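4. How people read a phone promotion

I should say at the start that I came to this part of the study with a grudge. Last November I signed up for a handset deal from Gileo, was told the bill credit would show up "soon", and spent the better part of the winter working out what I'd agreed to. So when I began collecting carrier offers for this paper, I already had a feeling that the trouble sat in the small print about timing. I've tried to keep that feeling out of the coding scheme (see Section 3), but readers ought to know it was there.

The set I ended up with holds 791 offers, taken from the public pages of three carriers, Gileo, Berilard and Fiadzo, plus the reseller Nustar. I stopped collecting on 1/25/25, mostly so that I could get on with the reading. Of those offers, 209 promised money back in some form if the customer moved over from another network. Those are the ones I care about here, and I'll call them switching offers from now on.

What struck me first was how differently the four firms use the word "free". Berilard uses it for a phone that is paid off through monthly credits, and if you leave early the credits stop and you owe the rest. Fiadzo uses it for the second phone when you buy two, and you have to add a line to get it. Nustar hardly uses it at all, which I found rather refreshing, though its pages make up for that with a great many asterisks. I had planned to treat "free" as one category and had to give that up within a day. It became four, and one of the four is really a bin for the leftovers.

The second thing was eligibility. Plenty of the switching offers say they're open to everyone, new and existing customers alike, and then say further down that the top amount goes only to people who bring a number across and hand in a working phone. I coded these as "open with conditions". A colleague who checked a batch for me wanted to call them "closed", and we went back and forth on it for quite a while! I kept my label in the end, but Table 6 gives the results both ways, and the pattern holds up under either one.
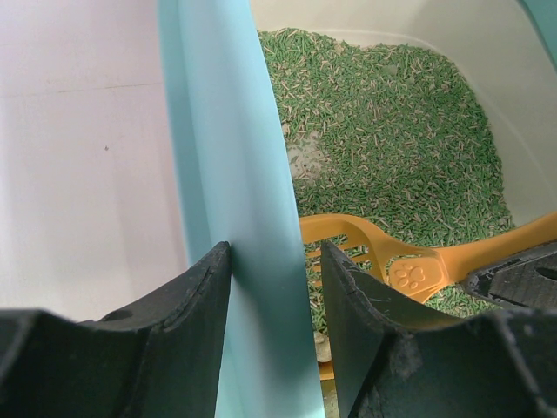
Figure 4. Gripper and light-blue panel. Photo: author's own.

Then there is the matter of when the money arrives. I read every switching offer looking for a plain statement of the wait, and I was generous about it — a link to a page with the answer counted, as long as the link worked on the day I tried it. Even so, 22 of them gave no wait at all, and another 20 gave two different waits in two different places. One Gileo page managed to do this inside a single paragraph. I read that one aloud to my students and we could not agree on which of the two a customer would be held to.

I don't want to make too much of this. A missing date on a web page may be put right in the shop or on the phone, and I haven't looked at either. It's also true that offers change quickly, sometimes overnight, and a page I saved in the morning could well have been tidied up by teatime. I only kept the first copy of each. Anyone repeating the work would do better to save a page at the start and again at the end of its run, and I rather wish I'd done so myself.

Still, the form of the payment does seem to matter. Where the refund came as a prepaid card, the wait was usually spelled out, often in the main text and in normal-sized type. Where it came as bill credits, the wait tended to drift down into the notes. My guess (and it is a guess) is that the card offers are written by a different team, perhaps with an outside firm that sends the cards and wants its own terms printed clearly. I asked Berilard and Fiadzo about this by email. Fiadzo sent a polite reply that didn't answer the question, and Berilard has yet to write back.

The next section takes the same switching offers and looks at trade-in values, where the wording is shorter but the sums are a good deal harder to follow.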